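Gistix Kitchen Module, Reviewed for Divport by Berenice Cervantes

The Gistix module plans table clearing for a household arm. Our office ran 44 simulated trials in July to learn whether it is ready for daily chores. A drumstick in a black pan is a fair test of grip planning.
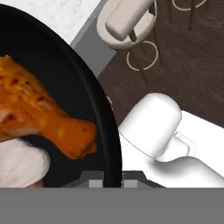
Can the module clear a table without supervision?
Only when the layout is simple and a person checks the result.

Plates were handled well – 11 trials in a row ended without a drop. Food left in a pan caused most of the delays, and crowded counters added more.
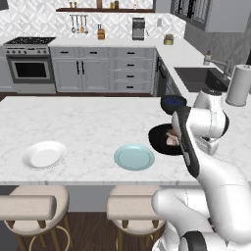 Reading time: 1 min

Plates and dark dishes sharing one island call for careful ordering of moves. The module scored 78 out of 100 on that measure. We recommend it for planning studies and advise against home use at present.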